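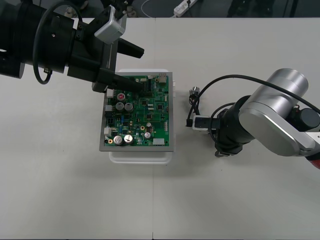
Repair bench opens its doors to old circuit boards

There is a new reason to rescue that dead gadget from the cupboard under the stairs. The Mavon repair bench has started monthly board sessions, and the first of them drew 13 people on a wet February evening, most of them clutching something that had stopped working years ago.

The idea came from Kenna Rutherford, who spent last winter reviving a central heating controller and wanted company for the next one. She has kept things simple. You bring a board, you sit down at a table, and you learn what all those little parts do before anybody plugs in a soldering iron.

A green circuit board is the star of the opening course, and what a board it is! Cylindrical capacitors stand up all over it, one of them with a red top, and there are white connectors along one edge and black chips scattered in every direction. "It looks like a town from the air," said Razia Soomro, who signed up after her radio gave out. "I could have stared at it for an hour before touching a thing."

Beginners start with the big parts. Electrolytic capacitors are a good first lesson, as they are easy to spot and often the first to fail in older kit. Look for a bulging top or a crusty ring at the base, says Kenna, and check the stripe down the side before you take one off, because that marks the negative leg. (She has a jar of parts fitted the wrong way round, and she is happy to show it to anyone who asks.)

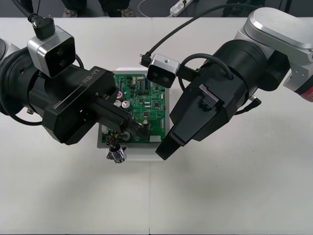
Connectors get a whole evening to themselves in the second session, and rightly so. A surprising number of faults come down to a plug that has worked itself half out of its socket. Everyone will practise taking plugs off by the body and never by the wires, then seating them again squarely, with a gentle push and no wiggling. Tarcísio Frota is leading that one, and he promises plenty of spare leads to ruin.

The course runs over 3 evenings and costs £80, with tools and practice boards included. A grant of £895 paid for new meters and magnifiers, and there is a little left over for solder — which goes faster than you would think.

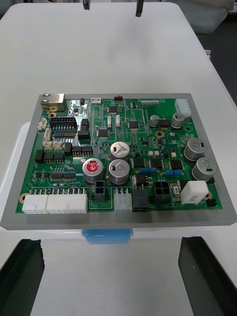

The third evening is the one people are already talking about. Each pair will be handed a board they have never seen and asked to find their way around it, from the network socket to the smallest chip, and draw a rough map on paper. After that they can bring in their own projects. Razia's radio is first in the queue, followed by a bread maker and two electric pianos.

Doors open at 6.30pm and places for the March course can be booked at the Mavon front desk. Bring reading glasses if you use them.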